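Project report: why our arm kept dropping things into the bathroom
Summer robotics lab, Team Stelari
Turned in 7/20/21

So our project was supposed to be about tidying, and it ended up being mostly about one bug. I'm going to tell it in the order we lived it, because that's the only way it makes sense to me (sorry to whoever grades this and wanted the results first).

The task sounds easy. A simulated arm stands on a cabinet in a bathroom, small stuff is lying on the toilet tank, and the arm has to pick up one item at a time and put it back down somewhere sensible. We did everything in simulation, with a planner Giang Mai and I wrote called Foler, and a grasp scorer we took over from last year's team, called Flenuvari. Foler decides where the arm goes, Flenuvari decides how to grab the thing once it's there. They talk through a little config file, and that config file is going to come up again!

Our first full batch was 100 pick attempts with the tank as the work surface. On most of them the arm did what you'd hope. On 13 of them the gripper came down, closed too early, and then swung sideways at full speed with whatever it had half caught. Soap went flying. One time the fingers went straight into the tank lid and the physics engine just gave up, and the arm started vibrating like a phone on a table.

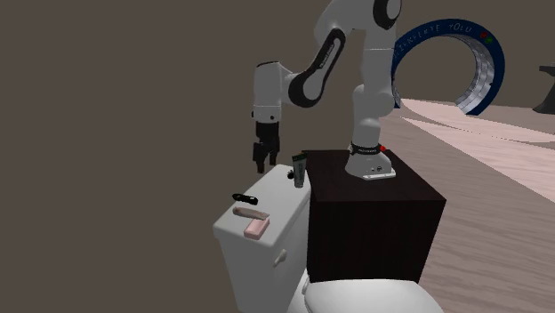
Giang Mai's first comment in our shared log was that a real arm doing this would have cracked the porcelain, and that we should stop calling them misses and start calling them collisions. I thought that was a bit dramatic at the time, but I changed the column name, and I'm glad I did, because it made us look at the force readings and not just at whether the object got picked up. The force limit was set in Foler. It was never checked during the sideways move. Oops.

We spent the next couple of days blaming the wrong thing. My theory was friction, because the soap was the worst one and soap is, you know, soap. I made it grippier, ran the whole batch again, and got 11 collisions, so I wrote "fixed??" in the log with two question marks and went to lunch. It was not fixed. The same start positions were failing, with a couple of lucky ones that slipped through.

Then we figured it was the crowding. There isn't much room on a tank lid, and with a sponge, a squeeze tube and an upright tube all sharing it, the fingers don't have a lot of places to go. We added a rule that the hand has to wait well above everything with the fingers open until the scorer sends back a grasp. That rule was good and we kept it, but the early closing still happened, just from higher up, so now the gripper was sometimes snapping shut on plain air and then diving. 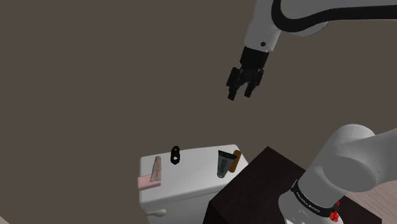

Lộc Ông wrote back on our draft that if it closes on air, the grasp was never the problem, and had we looked at what units the two programs were using for height. We had not looked. I went and looked. Foler was sending the surface height measured from the floor, and Flenuvari was reading it as measured from the base of the arm. The base sits up on a cabinet, so the two numbers were never going to match. The only reason it worked at all is that Flenuvari has a correction step that nudges the height using the depth picture, and most of the time the nudge was big enough. When the tall tube blocked the view, it wasn't. (I would like those days of soap friction back, please.)

The fix was one line in the config file and then a lot of checking. We named the new checker Đồng, and all it does is compare the height both programs believe in before the arm is allowed to go down. If they disagree, the arm stays where it is and the run gets marked as a safe stop. We also moved the force check so it's on during every move, including the sideways ones.
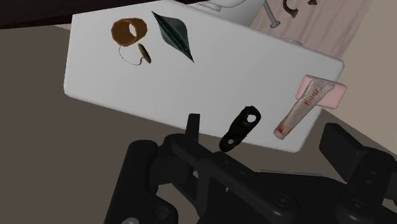
For the retest I wanted a different surface, so we couldn't fool ourselves by tuning to one tank lid. We used the white tabletop in the same bathroom, with the items spread out. It gave the wrist camera a much better chance, and there was still some nasty stuff on it: the pendant on its thin dark cord, which is hardly thicker than the noise in our depth data, and the tube lying across the pink block, where one end is up high and the other is down on the board. That tube is the best test we have. If your height is off, you find out right away at one end or the other.

We left the long run going overnight, 4,000 attempts across both surfaces. No collisions above the force limit. Plenty of plain failures, mostly the cord, which the gripper pinches at and comes away from with nothing. Đồng called some safe stops too, and a few of those look to me like it's being too nervous, when the depth picture is noisy and both heights are really fine. We haven't tuned that yet.

Things still open: the cord, the nervous stops, and the fact that Flenuvari's correction step is still in there quietly fixing things. Giang Mai wants it to write a warning to the log any time the nudge is bigger than a finger width. I'm for that. We have the lab machines again in December, and that's first on the list, before we add any new objects.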